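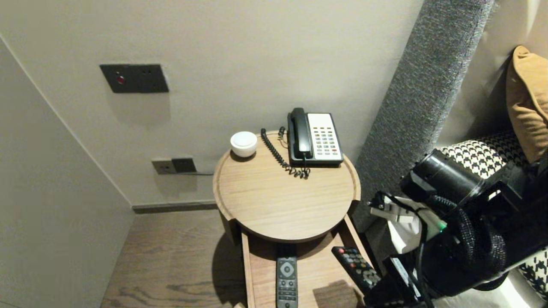 One member asked whether the license plate reader contract could still be ended before renewal, and whether the Marsden council had been told that data leaves the county. The chair replied that the contract allows termination on 90 days' written notice and that the council received a copy of the data sharing terms in October. The member asked that both answers be recorded.

Marsden Civil Liberties Chapter
Minutes of the regular meeting

The meeting opened at 6:35 p.m. with a quorum present. The minutes of the previous meeting were approved with one correction: in item 4, "warrant" should read "subpoena."

1. License plate readers
The legal working group reported on the records received from the city. The readers are supplied by Greker under a two-year agreement. The city's retention policy says scans not tied to an open case are deleted after 30 days. The access log does not show deletions, so the group could not confirm this from the records. The log does show 1249 searches by outside agencies in the period covered. In 307 of these the reason field was left blank or filled in with a single letter.

Discussion followed on whether to ask for an end to the program or for limits on it. Several members favored asking for an end first. Others thought the council would pass a shorter retention period and a required reason field if these came as a separate request. It was moved and seconded to send one letter asking that the contract not be renewed, with a draft ordinance attached in case the council goes ahead with renewal. Motion carried, two opposed.

The legal working group will circulate the draft before the next meeting. Comments should go on the shared copy and not by reply to the whole list.

2. School scooter program
The school district is considering a student discount with Skateo for rides to the high school. Signing up requires a student's name, grade and a parent's phone number, and trip locations are kept by the company. The chapter has not taken a position. Members asked what happens to trip records when a student leaves the district, and whether school staff or police can get them without a court order. The education subgroup will put these questions to the district in writing. A member noted that the same questions were asked last year regarding the library app and were never answered. The letter will ask for a reply by a stated date.

3. Public comment rules
The council's proposed rules would cut speaking time to two minutes and require sign-up by noon. The chapter's view is that the time limit is lawful if applied evenly but that the noon deadline shuts out people who work days. The section barring "personal or disruptive remarks" is too vague and could be used against criticism of officials. Agreed without objection to testify against the deadline and that section. Two members will speak.

4. Know-your-rights cards
Over 800 cards have been handed out. The Spanish version needs a new print run. The wording on recording police in public was reviewed and left as is. The line on phone searches will be changed to say clearly that a person may refuse consent and does not have to give a passcode just because an officer asks. Reprint approved, cost to come from the outreach line.

5. Community garden leafleting
Grerow, which runs the garden on the old depot lot, has asked visitors not to pass out leaflets inside the fence. The lot is leased from the city. The question is whether the paths remain open to the public under the lease. Tabled until a copy of the lease is obtained.

6. Other business
The room is not available in its usual slot next month. A new time will be sent to the list. Members who have not returned their conflict forms were asked to do so.

Adjourned at 8:10 p.m.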